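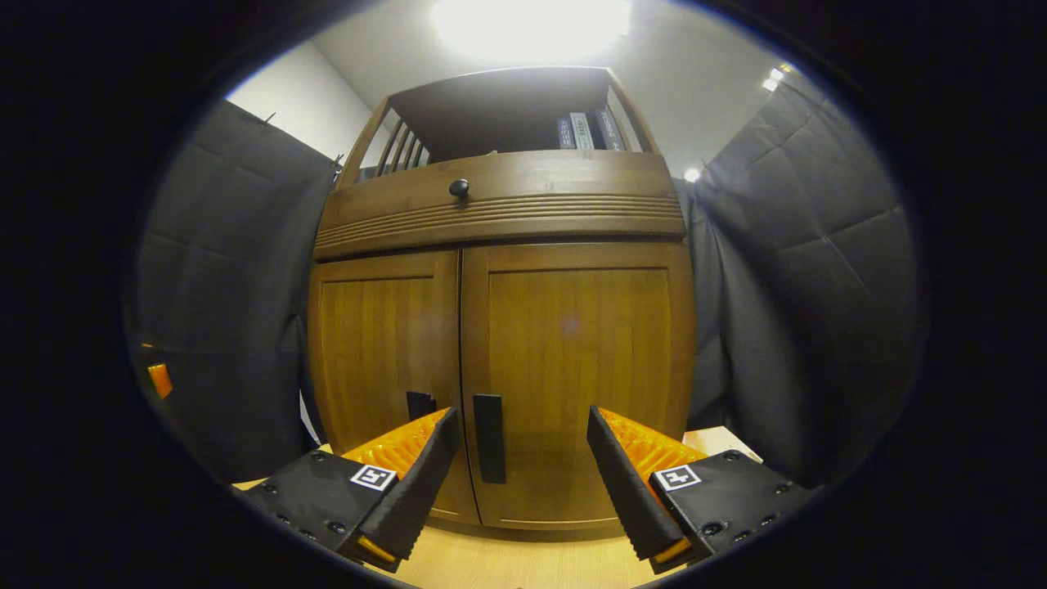 Figure 1. The cabinet of our project: open shelf with three books, drawer with round knob, and two doors below.

Home | Projects | Student Reports | Workshop | Contact

One Cabinet for a Small Room
Final report, Furniture and Interior course, Kultumska School of Design

1. Why we chose this topic

Many students in our school live in rented rooms in the Skarngate building. These rooms are small, and the furniture is usually one bed, one table and one chair. The books stay on the floor and the papers stay on the bed. Our group wanted to study whether one single cabinet can take all these things and still leave space to walk.

We had a budget of 3,000 crowns for the whole project. The used cabinet cost 1,000 crowns at Mansilla, the second-hand hall near the bus station. The rest we kept for sandpaper, oil, new handles and the transport. At the end we had 104 crowns left, so we were inside the budget, but only a little.

2. Description of the furniture

The cabinet is wooden, in a warm brown color, and it has three levels. The top level is open and has a row of thin vertical slats on the left side. We like this detail very much, because it makes the upper part look lighter. The middle level is one wide drawer with a small round black knob. In the lower part of the drawer front there are horizontal grooves. The bottom level is closed with two doors, and each door has a recessed panel.

The long black handles were our choice. The old ones did not match each other, and one was missing. We discussed for a long time if the knob on the drawer should also be changed to a bar, but finally we decided to leave it. A bar would come too near to the grooves, and the front would look crowded.

3. How we worked

First we cleaned all surfaces with warm water and a little soap. After drying we sanded the doors by hand, always in the direction of the grain. The grooves were the most difficult place – the sandpaper must be folded to a sharp edge, and it breaks quickly. Then we put two thin layers of Clalus furniture oil, with one night between them.

The hinges needed more time than we planned. The right door was touching the left one when it closed, so we moved the upper hinge a little and tried again.
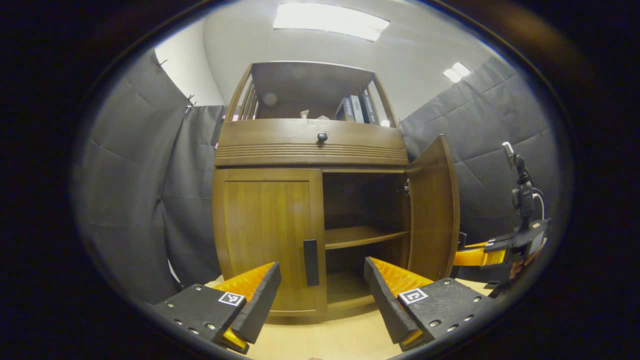
For the lower compartment we kept the single shelf, which divides the inside into two spaces. We planned the upper space for folders and the lower space for shoes or a bag. A second shelf would be possible, but then tall things would not fit anymore.

4. Results and what we would change

We asked students from the building to use the cabinet and write comments. Most of them liked that the books are on the open shelf, where one can take them quickly. Two students wrote that the drawer is too wide for small things like pens, and that they roll to the back. We agree with this. In the next version we would add a simple divider inside.

We would also write down the position of the hinges before removing them. We did not do it, and it cost us one afternoon in May.

Comments (3)

woodpigeon: Nice work. Did the oil make the color much darker?

Reply from the project group: Yes, a little darker, mostly on the doors.

lena_k7: I have the same problem with pens in my drawer. A shoe box lid works for me.

This site uses cookies to remember your settings. Accept | Read more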